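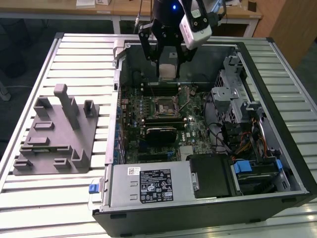 Informe de avance a la fundación Wojcik - febrero

Proyecto Namivine: ensayo ELISA de haptoglobina para ganado ovino

El trimestre ha ido muy bien y tenemos muchas ganas de contarlo. El par de anticuerpos que presentamos en la solicitud (captura de ratón, detección de conejo) ya funciona en placa, y la curva estándar sale limpia de un extremo al otro. En el laboratorio de Stornville hemos pasado 200 sueros de oveja, 74 de ellos de animales con mastitis confirmada por el veterinario, y la separación entre sanos y enfermos se ve a simple vista en la gráfica (¡la tenemos pegada en la puerta!).

Hemant Solanki ha rehecho el protocolo de bloqueo. Con caseína el fondo baja bastante más que con albúmina, y el ensayo completo cabe ahora en una mañana.

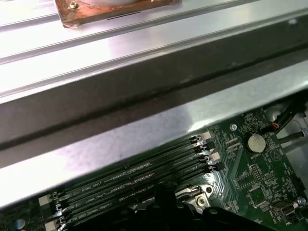 Detalle del soporte metálico y la placa de color cobre.

Estabilidad

Las placas recubiertas aguantan 24 semanas a 4 °C sin pérdida de señal apreciable. La prueba acelerada a 37 °C sigue en marcha - los primeros puntos pintan bien, aunque el conjugado liofilizado todavía nos da diferencias entre viales que no nos gustan. Vamos a probar con trehalosa en el tampón.

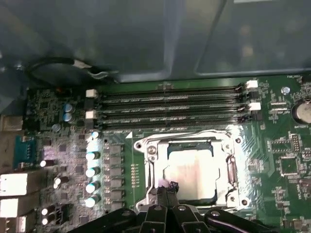

Lotes y proveedores

Pilow nos ha entregado el segundo lote de hibridoma purificado y rinde igual que el primero. El antígeno recombinante va con más retraso: la expresión en levadura da poca proteína y estamos comparando dos cepas. Mientras tanto calibramos con haptoglobina nativa, que alcanza de sobra hasta el verano.
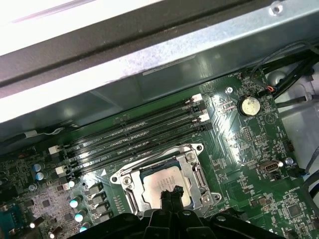 Placa base verde con las cuatro ranuras de memoria vacías.

Gasto y próximos pasos

Vamos dentro de lo presupuestado. Pedimos mover la partida sobrante de viajes a reactivos, para comprar otro bote de sustrato TMB. Lo siguiente es la reactividad cruzada con cabra y vaca, y mandar placas a dos clínicas rurales que ya nos han dicho que sí.

Compartir 4 · Comentarios 0
Este sitio utiliza cookies propias y de terceros. Aceptar | Configurar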